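Virtual museum tour keeps dropping back to the lobby on a tablet

Posted by Huệ Phan in Family & Kids Apps, Fri 17 April

I have set up Karnix on a tablet for my two children, mainly for the virtual tours. The short ones work. The long one, Navarrete Old Harbour, does not. The children get as far as the rope workshop, tap the door to the sail loft, and the tour goes back to the lobby screen with all progress lost. No error message is shown.

What I have tried so far:
Restarted the tablet.
Signed out and back in.
Deleted the tour and downloaded it again. It is 1400 MB, so I don't want to do this repeatedly.
Turned off the narration.

With the narration off it got through the sail loft once and then dropped out at the lighthouse stairs. The tablet had 19 per cent battery at the time, if that matters. Free storage is a bit over 2 GB. The app is the current version from the store.

The same tour on my old laptop, in the browser, runs to the end. The picture is poorer and the children can't turn the view with a finger, so I would like to get it working on the tablet. We are also going on a long train journey in July and there will be no usable signal for most of it, so the offline copy has to work.

Is this a memory fault, or is something wrong with the tour itself? And is there a way to save the position part-way? The stamp book shows the stamps they have collected, but the tour always starts from the ticket desk.

Aurelio Sepúlveda
Long-standing member

It is memory, with a storage problem on top. The tour itself is sound.

Karnix tours are divided into rooms. When you tap a door, the app loads the next room before it releases the current one, so for a few seconds both are held at once. The rope workshop and the sail loft are the two heaviest rooms in Old Harbour. If the tablet can't hold both, the system closes the tour process and the app puts you back in the lobby. Turning the narration off frees a small amount, which fits with you getting one room further.

Battery can matter. Below 20 per cent many tablets switch to a power-saving mode and are quicker to close things. Test with the charger in.

Go through these in order and test after each one:

1. Open Settings, then Display, and set Scene detail to 85. The default is 100. The difference is hard to see on a small screen, but textures take up far less memory.

2. In the same menu, turn off Soft shadows and Moving crowd. Moving crowd is the heavier of the two.

3. Under Storage, clear the room cache. This is separate from the downloaded tour and does not remove it. Old room files are left behind when you delete and reinstall, so by now you may have two sets.

4. Leave at least 3 GB free. The app unpacks rooms into temporary storage as you go, and 2 GB is tight for this tour.

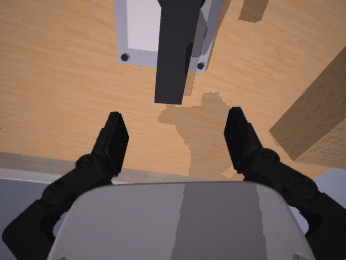 Rendered view looking down past the gripper to the tabletop

On the matter of saving: position is saved only at rooms with a bench. In Old Harbour those are the customs house and the chandler's shop. The child has to tap the bench and wait for the small bell. Walking past it is not enough. After that, choose Resume on the tour card. If you tap the large Start button, you begin again at the ticket desk and the bench save is overwritten. The wording is poor and people have complained about it for a long time.

Stamps are stored with the profile, so they survive a crash. If both children use the same profile, they also share one bench save, and whoever played last has replaced the other's position. Make a second profile under Family. The download is shared between profiles, so it takes no extra space worth mentioning.

For the train, do the following the evening before, on your home connection. Open each room once with the tour set to Offline – the setting is under the three dots on the tour card. The app checks its licence when a tour is first opened offline, and if that check has never been done it will ask for a connection.
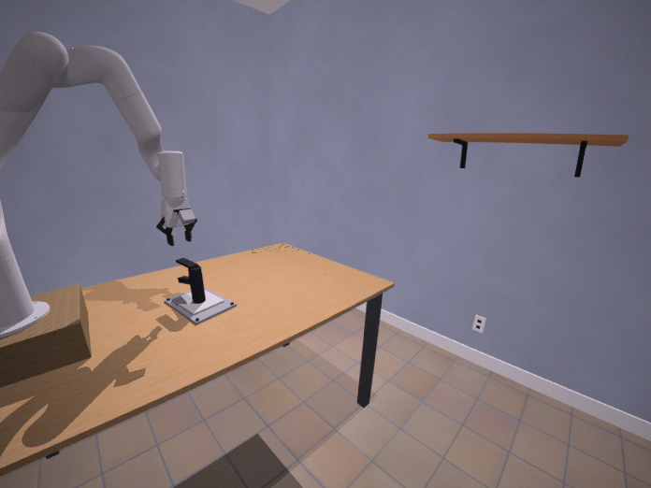 If it still drops out after step 4, switch on Single room mode under Advanced. This releases the old room before loading the new one. You get a grey screen at each door and the wait is longer, but the memory peak goes away. I would leave it off unless you need it, as small children tend to tap the grey screen and that queues up extra door presses.

One last point. If you have Hustell installed for parental limits, check its background scanning. It stays in memory while the tour is running. You can exempt Karnix in its app list without turning off the time limits.

Fustusell

had the same with the castle tour. deleted everything and it worked after that. also try a different tablet

Huệ Phan
Original poster

Scene detail at 85 and the cache cleared. The cache was larger than I expected. They have now been through the sail loft and up the lighthouse with the charger in and the narration on. I have not tried it on battery yet.

I had been pressing Start every time, so the bench saves were being overwritten. Separate profiles are set up. Single room mode is off for now.

Does the offline licence check have to be done once for each profile, or once for the tablet?

Aurelio Sepúlveda
Long-standing member

Once for each profile. Open the tour under both before you leave.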